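April, late, should be asleep

Played Lomcombe Haulage again till my thumb went numb. Level 32 finally. The bridge one. You get the tanker and it sways all over and if you brake on the slope you're done, back to the depot, start over. Got across on the 4th go tonight after I stopped touching the brake at all and just let it roll. Score 1308, beat my old one.

Kartini Goh is still ahead of me on the board. Of course she is. She says she only plays on the bus. Dont believe it. She told me to sell the Bostier and buy the Reston cab, better grip in mud, but it costs so many coins and I've got 226. So no.

Tried the free browser one she sent too, Setiawan Rally. Loads forever. Steering is the arrow keys and there's a delay, press left, wait, then left. Crashed into the same hay bale over and over. Music good though. Closed the tab, opened it again ten minutes later, crashed again.
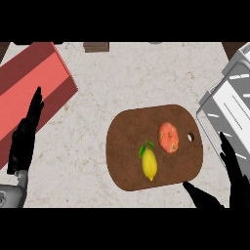
Page 32

Where was I. Oh the ads. An ad after every crash now, it used to be every few. And you can't mute them. Missed the daily bonus becuase of one, clock ticked past midnight while some castle game was yelling at me. Wrote to support. No answer.

Tomorrow: the quarry level, log truck. Kartini says keep left at the first fork and don't bother with the fuel can. Charge the phone first. Need to call the dentist too, forgot again.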